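Cledside Household Collection
Gallery: Plastics for the Table and Kitchen

The Cledside Household Collection holds domestic objects made and used in the district from the post-war years to the present day. This page accompanies the plastics section, which was rearranged in October and may be seen in the Ninutley Room on the first floor. The section was selected by Arturo Marino, Keeper of Domestic Life, with notes by Gladys Arango.

White plastic entered local kitchens gradually. Earlier sets were sold in cream, pale green and a mottled brown, and plain white was at first associated with hospitals and canteens. By the time the Darwish works began supplying schools in the county, white had become the usual choice for serving pieces, measuring scoops and storage tubs. The Florov bequest, received in 16 boxes from a single household, allows the change to be followed from one decade to the next.

Visitors often ask how pieces of this kind were made. Most were moulded in one operation, and the shape of the mould can be read in the finished article. A thickened edge gives strength to a thin part, and a curved surface is less likely to crack than a flat one. Makers' marks, where present, are normally found on the underside.

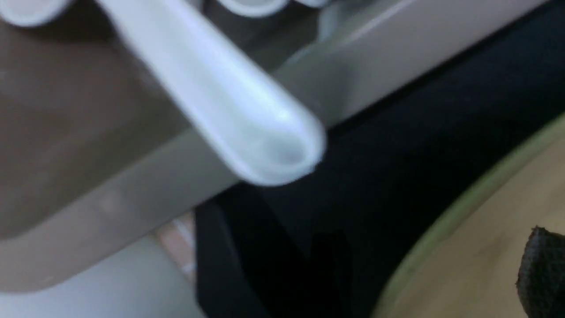 White plastic piece, close view. The smooth, glossy surface ends in a rounded tip with a raised lip and a shallow recess.

The form of the tip invites comparison with spoons and scoops elsewhere in the section, although the catalogue makes no firm attribution of use on the basis of shape alone. Similar ends occur on handles, rests and stirrers. Entries are therefore listed under general headings until a matching set, a trade list or a donor's account can be consulted.

Care of the collection

White plastics yellow with age and exposure to light. Objects on display are changed every 13 weeks, and those in store are kept in lidded boxes lined with acid-free tissue. Pieces are not stacked. Surfaces are cleaned with a soft dry cloth only, as household products may dull the finish or leave a residue.

Access and enquiries

Almost 100 objects from the section may be viewed by appointment on Thursday afternoons. Appointments last 30 minutes and should be requested in writing from the Collections Office, quoting the catalogue heading of interest. Readers who own trade lists or packaging from the Darwish works are invited to contact Gladys Arango at the same office. Offers of objects are considered twice a year, and items should not be left at the front desk without prior agreement.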